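Sorting Small Stuff in a Metal Bin (and Keeping the Bin Where You Put It)

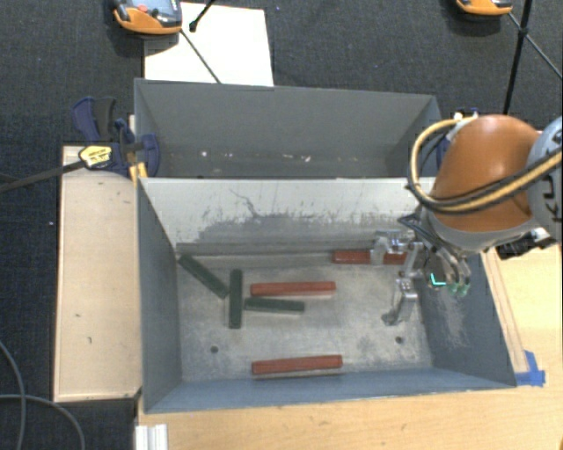
Red blocks, green blocks, one gray bin, and a bar clamp on the left side.

I have a weakness for shallow metal bins. Sloped sides, flat bottom, no lid, and you can see everything at a glance. My first one came out of a clearance pile at Cindito and I've been sorting things in them ever since: offcuts, dowels, game pieces, the odd drawer pull that I swear I'm going to put back on someday.

A few things I've picked up along the way!

Clamp it down. A light bin on a smooth table slides the second you reach into it, and then your other hand is stuck holding it. A bar clamp and a board fix that in 12 seconds. Snug is plenty. If you crank it you'll bend the sheet metal, and I have one bin with a lovely wave in the side to prove it.

Give long pieces room to lie flat. Sticks and bars are the worst for piling up crisscross, and then you pull one and the whole heap shifts. I spread mine out in a single layer, pick out one color, then go back for the next (red first, always, it's the easiest on my eyes in the evening).

Use the shallow part. If your bin has a second, shallower section at the back, keep it for the "not sure yet" pieces. Mine fills up fast, and I make myself empty it before I start another batch.

Don't fuss over scuffs. A scratched floor in a metal bin is fine. Wipe it with a barely damp rag, dry it right away, and run a finger along the rim now and then to feel for burrs. A few strokes with a fine file takes care of those. Wear gloves for that part, please.

Check for holes before you pour. Plenty of these bins have little holes in the bottom, great for shaking out sawdust and terrible for tiny screws. I lost 2 brass ones that way. A strip of masking tape on the underside does the trick, and you can peel it off when you're back to bigger pieces.

Light from both sides if you can. With one lamp I get a big dark shadow over half the bin, and dark green looks black in there. I moved an old desk lamp over to the other side and it made a huge difference.

Next up is the pegboard, which I've been promising since October!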